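Folding team notebook, student robotics club
28 August 2020

Long one today and a really good one! Both arms are finally talking to each other through the Sovamby controller, so we spent the whole afternoon on the light blue sheet. The task for the Zamik round is still one fold, corner to corner, with 5 points for a clean edge and 2 off for every re-grip.

Lag between the arms was 122 ms this morning. I moved the Mustoris script onto its own thread and stopped logging every single joint value (why were we doing that??) and the jerky handover went away. Log is in the shared folder, run 900 if anyone wants to look – the force plot near the end is lovely.

Plan as it stands: one arm holds the middle with a fingertip while the other comes in low with the jaws open and takes the near edge. We tried pinching from straight above back in February and the sheet just slid around. Coming in low feels much better already, and the ribbed finger is my favorite thing on the whole robot.

To do:
- file or swap the finger with the rough tip before it snags on something
- slower descent on the holding arm, last bit only
- ask Ciobanu about a second set of fingers
- write down the start pose this time!!

I want to try the crease move next, dragging a closed jaw along the fold. Leaving the setup as is for Monday. 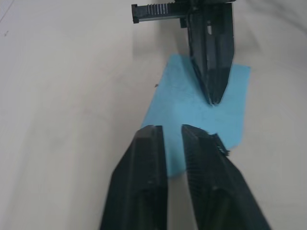

Lăcrămioara Olteanu: Love the low approach. Before you go for the crease, could you run the hold with half the downward force? I think we're pressing harder than we need to, and the sheet might follow the near jaw more easily if it can give a little. I can change the setting on Monday if you leave me the login.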